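Prarnitz Mixed Spoons
Loose table and drink spoons, sold by the lot or by weight

Home > Table > Loose flatware > Spoons

Lot of 6 spoons: $14
Bag, 1000 g, mixed: see price at checkout
In stock: 61 lots
Ships from: Chaimongkol warehouse

Overview

Prarnitz Mixed Spoons are loose metal spoons that don't belong to a full set. Some come from closed cafes and hotel dining rooms, some are ends of factory runs, and some come out of house clearances. We sort them by size and finish, bag them, and sell them at one price per lot. They are used spoons for the most part. A few in any lot may be unused, but we don't sort for that and we don't charge more for it.

People buy them for coffee service, tasting tables, school kitchens, craft work and to fill gaps in a drawer. If you need a matched set with one pattern number, look at the Prarnitz boxed sets instead. The mixed lots will not match, and we can't pick through them to make them match.

What you can choose

Size. Teaspoon, long-handled or assorted. Long-handled spoons are the kind used for tall glasses and jars. Assorted lots have at least one of each.

Finish. Silver-colored, gold-toned, colored or assorted. "Silver-colored" describes the look only. It covers stainless steel and plated pieces and does not mean sterling. "Gold-toned" is also a color name. There is no gold content in anything on this page that we know of, and none is promised. "Colored" takes in the blue, purple and rainbow finishes.

Handle. Plain or decorated, silver-colored lots only. Decorated handles have a pattern or a shaped end. Plain ones may still carry a maker's mark on the back.

If a combination is grayed out at checkout, we don't have enough to fill a lot. Long-handled colored spoons sell out first and come back without much warning. You can leave an email address on the stock notice form and we will write once when they return.

Condition

We use one grade for all mixed lots: Usable. A Usable spoon is whole, sits level enough to eat with, and has no sharp edge or open crack. Expect any of the following:

- light scratches in the bowl and along the handle
- water spots, smudges or dried residue
- darker areas or tarnish, mostly on gold-toned and plated pieces
- worn color at the tip of the bowl on colored finishes
- a handle with a slight bend or curve

Spoons are sold unwashed. Wash the whole lot before you use it with food.

We take out anything with peeling plate, deep pitting or a loose joint between bowl and handle. If one of these gets past us, see Returns.
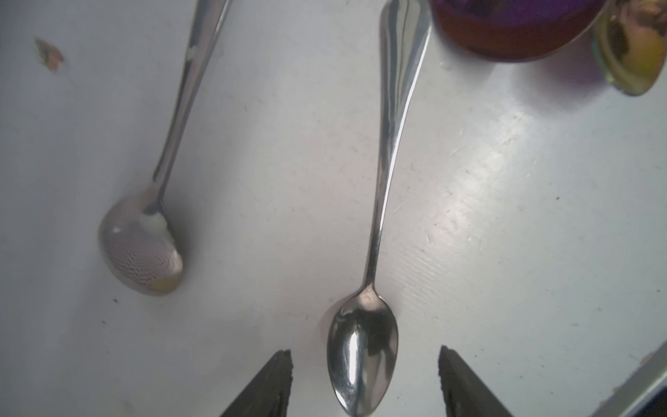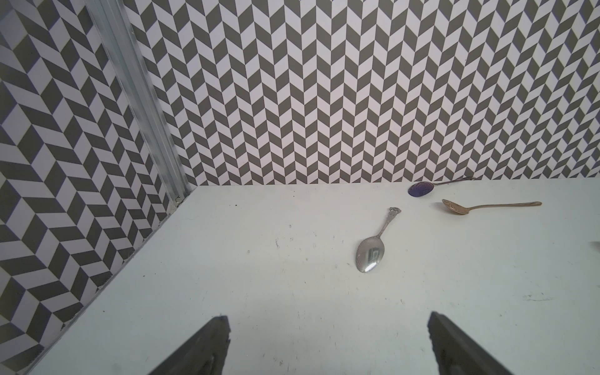

Sivov, May

This page has been rewritten for the new season's lots. The old listing had one size and one finish per bag, and customers who wanted a mixture had to order several bags and give away what they didn't need. Ghislain Fortin, who runs the sorting room, changed the bins over in spring, and assorted is now the default choice.

The assorted lots are where the finishes differ most. A silver teaspoon with a scrolled end on the handle can sit in the same bag as a gold-toned spoon with some dark tarnish in the bowl and one with a deep blue-purple bowl. They are different lengths and different shapes. Some bowls have a mirror polish and some are duller, and a textured bowl turns up now and then. We like them that way for a coffee table or a dessert bar, where guests can tell their own spoon from the next one. For a formal table, order plain silver-colored and expect small differences in the necks and handle ends.

The long-handled spoons have slender handles that get wider toward the end. They stand up in a tall glass without sliding under, and they reach the bottom of most jam and pickle jars. They are too long for some cutlery trays. Measure the tray, or keep them upright in a crock or a tall mug.

Care

Hand washing is the safe choice for a mixed lot, because the finishes don't all behave the same way.

Stainless steel: dishwasher is fine. Dry soon after the cycle to avoid spots.

Plated and gold-toned: hand wash in warm water with mild soap. No steel wool, no bleach and no lemon-scented dishwasher tablets. Dark areas can often be lightened with a soft cloth and a paste of baking soda and water. Try a small patch on the back of the bowl first and stop if the color starts to come up on the cloth.

Colored: hand wash only, with a soft sponge. Abrasive pads will leave lines that can't be polished out. Long soaking in vinegar or descaler can also dull the color.

Don't leave any of them standing overnight in salty or acid food. Don't mix plated spoons and stainless steel in the same dishwasher basket - the plated ones tend to come out marked where they touch.

If you aren't sure which kind you have, treat it as plated.

For kitchens and cafes

The 1000 g bag is made up by weight, so the number of spoons varies. Long-handled bags hold fewer. Weight is checked before the bag is sealed and does not include packaging. Bags are assorted finish only, but you may choose the size.

Trevor Chisholm handles repeat orders. If you want the same kind of bag each month, write to the trade desk with the size and how many bags you take, and he will set some aside. A standing order can be paused or ended at any time before the bag is packed. Please don't ask for samples by mail. A single lot is cheaper than the postage on a sample, and it gives a fair idea of what the bags contain.

Kitchens under food inspection should know that we don't supply material certificates with mixed lots. We don't have them. The boxed sets do come with paperwork from Muteck, who make them for us.

For craft buyers

Plenty of lots go to people who make hooks, rings, plant markers and wind chimes. Stainless steel is harder to bend than plated nickel and may crack if it is bent cold and fast. Colored finishes can change shade when heated. We can't tell you the base metal of a particular spoon, and we don't recommend heating any plated piece indoors.

Decorated handles are the ones to order for rings and hooks. The pattern is usually deepest at the end and fades toward the neck.

Packing and shipping

Lots are wrapped in paper and sent in a padded envelope. Bags go in a carton. Orders placed before noon are packed the same day when the warehouse is open. Several lots in one order are packed together, so if you chose different finishes, say so in the order note and they will be wrapped separately.

Pickup at Sivov is possible for any size of order. Choose Pickup at checkout and wait for the message that it is ready. The counter is around the side of the building, past the loading door, and the bell works better if you hold it down.

Returns

Unopened lots and bags can be sent back for a refund of the price, less shipping. Opened ones can't be returned for pattern, color or length, or for any of the wear listed under Condition. If a spoon is cracked, peeling or sharp, send a clear photo of it with your order number to Rhonda Fortin at the service desk. She will send a replacement spoon of the same size, or credit one spoon if none is on hand. You don't need to mail the bad one back.

Goes with

Prarnitz loose forks, by the lot
Prarnitz boxed teaspoons, plain
Tall spoon crock, white or gray
Soft polishing cloth

Stock notice form
Trade desk
Service desk: mornings only, closed on holidays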